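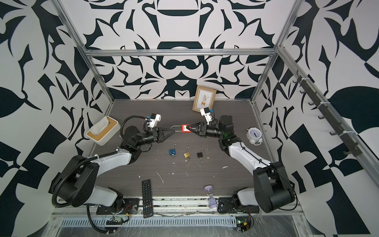
Minutes of the software meeting, Farneck project, September

Present: the control group, the perception group, two from tooling, and Adjoa Adjei in the chair. The planning group joined by phone and could be heard most of the time.

The meeting opened at 2:15 p.m. Adjoa thanked everyone for coming straight from lunch, and thanked the tooling people in particular for getting the log viewer back up over a long evening. The minutes of the last meeting were accepted with one correction: the planner release was called Wurotach throughout and should have been called Cisneros. Wurotach is the logging service. The minute taker is sorry and has now written both names on a card.

1. Two-arm handover, padlock task

Control reported on the new handover code, in which one arm keeps its grip on the padlock body while the other closes on the end of the shackle. Of 40 runs on the new build, 14 stopped early, nearly all at the moment the second gripper starts to close. The group thinks the two arms are working from slightly different clocks, so the second one is aiming at where the shackle was a moment ago. There was a long and good-natured discussion about whether to fix this in the controller or in the driver underneath it. It was agreed to try the driver first, and to leave the grip force settings alone until that is done, tempting as it is to touch everything at once.

2. Perception

The wrist camera model finds the red padlock body very reliably, and the group was warmly congratulated on that. The shackle is harder. Bright metal against the black-and-white walls gives the edge detector a great deal to think about, and the estimated tip sometimes jumps over to a curve in the pattern behind it. Planning asked whether the walls could be plain for a while. Perception would prefer to keep them as they are, and would like to mask the background using the calibrated wall positions, which are already in the config file and simply aren't being read. Adjoa asked for both versions to be compared on the same recorded runs before anyone gets out a screwdriver, and this was agreed.

A smaller matter: open and closed shackles still share one label in the training set. Perception will split them, starting with the blue and brass padlocks.

3. Planning

Cisneros now plans both arms together, where before it planned the left and then fitted the right around it. Paths are smoother and everybody who has watched them said so. It does take longer when there are other things standing on the table, and the hourglass near the right arm's base was mentioned more than once. The planner is treating it as a much fatter object than it is. Planning will tighten the collision shapes and send around a note on how to check them in the viewer.

4. Tooling

Wurotach now keeps joint states and both wrist camera streams in one file per run, which drew a small round of applause. Old files can be converted with the Plurnum script, but please run it on a copy.

Actions
Control: driver clock fix, then repeat the runs.
Perception: background mask comparison; split the shackle labels.
Planning: collision shapes and the note.
Tooling: add a warning to the Plurnum script.

The meeting closed at 3:40 p.m. Next meeting in two weeks, same room.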